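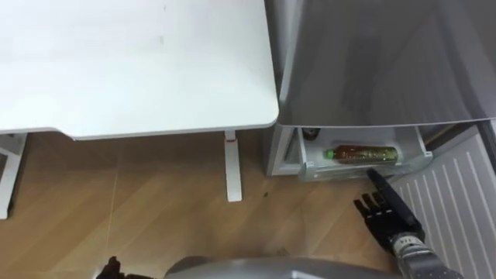 Figure 2. A white desk and, to its right, a silver-gray refrigerator.

4.2 Choosing an outing as a family

We turn now to the part of the interviews that our families seemed to enjoy the most, which was the talk about how a weekend outing gets picked in the first place. Fourteen households took part, all of them with at least one child under ten, and all living within an easy drive of the Priltine fairgrounds, where a traveling puppet theater named Cumen sets up its tent for a short run every May. We had expected parents to tell us mostly about ticket prices and parking (and they did, at some length!), but the conversation kept drifting back to the children and how early they had started asking.

In most homes the idea of going came up well over a week before the show, usually from a flyer sent home with schoolwork or a post on Omgate, the local events page that many of the parents read over breakfast. What followed was a long stretch of maybe. One mother told us that her two boys had already settled where they would sit before she had looked at the calendar, and a father in another household described the whole thing as "a slow yes." We grew fond of that phrase and have used it as a label in our coding ever since.

Five of the households ended up staying home, for the plain reasons one would guess – a fever, a grandparent's visit, a soccer game moved to the afternoon. We were glad to find that these families had just as much to say as the others. Several had read about the show afterward on neighbors' blogs, and in three homes the children put on a puppet play of their own behind the couch, with tickets cut from notebook paper. One family went instead to the lantern workshop at Lương, a small community arts room near the river, and came home with more glitter than they had planned on.

Parents who did attend remembered the waiting in line and the snacks more clearly than the plot, while the children could recite whole scenes. We return to this difference in Section 5, where the drawings are discussed together with the follow-up calls.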